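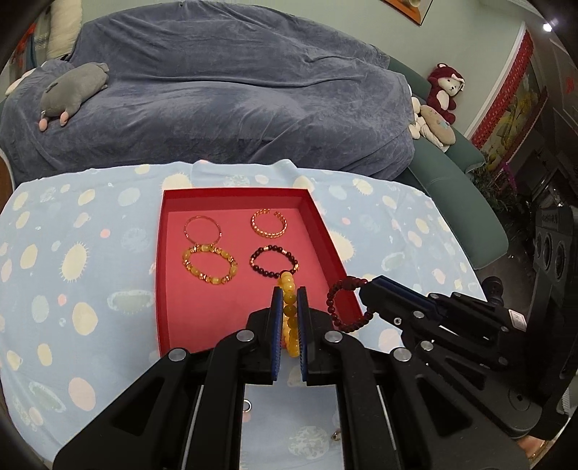 What Is It Worth? Testing the Advice People Get About Inherited Jewelry

Natsumi Noguchi and Kenta Nomura
Consumer Studies, final project report
12 June 2023

1. Why we picked this

When a grandparent dies, somebody ends up with the jewelry. Usually most of it is costume jewelry, a little of it may be gold, and the family has a story about one piece. We wanted to know how good the advice is that ordinary people get at that point. Our starting guess was that it is poor. We tried to keep that guess from doing our work for us, and in one place we were wrong.

We looked at three sources: home tests found online, walk-in buyers in Venville and Tetville, and what families say about their own things. We did not look at auction houses, because neither of us could get an appointment before the project was due.

2. Home tests

There are dozens of home tests and the same five keep coming back: the magnet, the vinegar drop, the bread crumb, the tooth rub and the "warm in the hand" test for amber. We tried each one on pieces that had already been checked by the goldsmith who runs the repair bench at Kröger in Brolledgate. He let us use 19 pieces from his scrap and sample drawers and kept the answers in an envelope until we were finished.

The magnet is the only one we would repeat. It picks out steel under gold plating quickly. It says nothing at all about brass or copper, which do not stick either, and most of the plated pieces in the drawer were brass. So a website telling you that "if it doesn't stick, it's gold" is wrong, and we found that sentence or something close to it on most of the pages we read.

Vinegar changed the color of two plated pieces after a long soak and did nothing to the others. We don't think anyone should drip vinegar on something they care about. The bread crumb test made no sense to us even after reading four explanations of it. The tooth rub is meant for pearls, and we could both feel a difference between gritty and smooth, but we disagreed about which was which on three strands. One of us must have been wrong each time.

Amber was where we expected to laugh and did not. Real amber is supposed to feel warmer than glass when you pick it up. Kenta sorted the glass from the rest with his eyes shut and made no mistakes. The trouble is that plastic feels warm too, so the test separates glass from everything else and stops there. The salt water test (amber floats in strong salt water, many plastics sink) did better, although some plastics float as well, and a bead on a metal clasp sinks whatever it is made of. 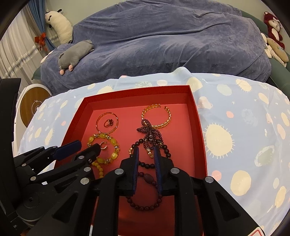

3. Walk-in buyers

We took the same three pieces to buyers in Venville and Tetville: a gold ring with a clear stamp, a plated bracelet and a dark red necklace that Natsumi's aunt has always called garnet. We said we had inherited them and wanted to know what they were. We did not say it was for school unless someone asked.

Everyone agreed about the ring, which had its stamp to go by. Even so, the offers were far apart. The lowest was $60 and the seller was told it was "today's price," as if that settled it. When we asked what the ring weighed, the scale was behind the counter and facing the other way. The buyer who made the best offer turned the scale toward us without being asked. We would not build a theory on one ring, but if you can't see the scale, we think you should leave.

The bracelet was called plated by all of the buyers except one, who offered to "take it off our hands" with the ring as a package. We don't know if he thought it was worth something or just wanted to close the deal.

The necklace was the interesting one. It was called garnet, glass, "probably garnet" and "Bohemian," which is a place and not a material. None of them used an instrument. The goldsmith at Kröger later looked at it properly and said glass. The aunt has been told and does not accept it.

4. What families say

We handed out a short form asking people to pick one inherited piece, tell us what it was and say how they knew. The most common answer to the second part was some version of "my mother told me." Very few had a receipt or a written valuation.

A figure that shows how little this can mean: one family gave us a valuation of $1,020 for a brooch. It was typed, signed and on letterhead. It was also an insurance valuation, which is what it would cost to buy a similar piece new in a store. That is a different number from what anybody would pay them for it. They had been carrying the first number around for years believing it was the second. The paper does say "for insurance purposes," in small print at the bottom.

5. Problems with our own work

The sample drawer was not a fair picture of what people inherit. It was what a repair bench had left over. We visited the buyers in the afternoon, when some of them were clearly ready to go home. We are both young, and we suspect an older person would have been treated differently, though we can't say if that would be better or worse. Nobody should quote our form as a survey – we gave it to people we know.

6. What we would tell someone

Do not clean anything before it has been looked at. Look for stamps with a magnifier in good light, inside the band and on the clasp, and remember that stamps can be faked. Use a magnet, and only to rule things out. Pay for one proper opinion from a person who is not offering to buy. Ask what kind of value is being stated and get the answer in writing.

Keep the family story too, but write it down separately from the description of the piece.

Comments

marlow_t: The insurance thing happened to us with a watch. My dad still brings it up.

Bench jeweler, retired: Good on you for the salt water caveat. Copal will float too and fool you completely. You should have had some copal in that drawer.

Pilar: Which Tetville shop had the scale turned around? I think I know.

K. Nomura: We agreed not to name the shops, sorry. And no, we had no copal. We'd have liked to try it.

dee: My aunt would not accept it either.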